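Landlord says "paint it back to original." What was original?

pundlow_tenant
Moving out of my place on Wultari Street end of August. Lease says walls must be "returned to original color." I never painted. The landlord now says the wall came to me cream and is leaving blue. I say it's white. He wants 653 dollars. Is this blue?

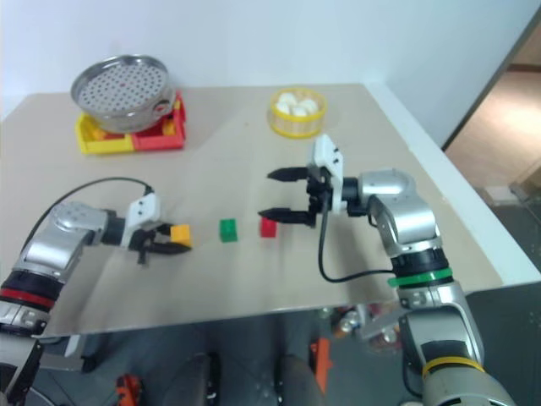

The wall in question, behind the table.

grout_expectations
Pale white-blue, so congratulations, you're both right. Did you do a move-in checklist?

pundlow_tenant
I did. Under "walls" I wrote "yes."

Jara70
Pay it and move on. Small claims will eat a whole day and the parking is criminal.

grout_expectations
Terrible advice. If you never painted, you owe nothing for paint. Write to him and ask for the receipt from the last paint job, with the color name on it. Mine swore by "Zurelden Cream" for a month and then couldn't find a can of it.

pundlow_tenant
Asked him. He says the receipt is "in the system." The system is a shoebox, I've seen it. Another picture, same wall.

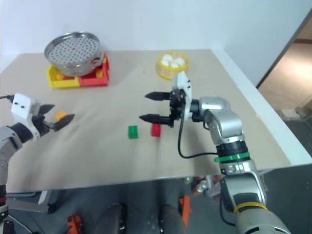 He also wants 60 for "door frame touch-up," which he added after I asked about the receipt. So I'm guessing the next email costs me 70.

Jara70
See, this is why I said pay it. You poked him.

kenji_pettigrew
Former property manager here. Paint wears out and that's on the owner in most places. Check your state's rules. How long were you there?

pundlow_tenant
Six years. Deposit was 2,000. 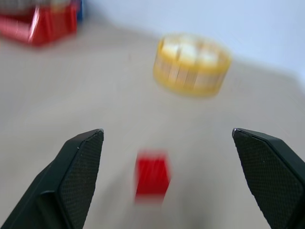 He's already said he'll "see what's left of it," in the voice of a man who has seen.

kenji_pettigrew
Six years? He was due to repaint anyway. Send the letter certified.

Jara70
Fine. Bring quarters for the meter.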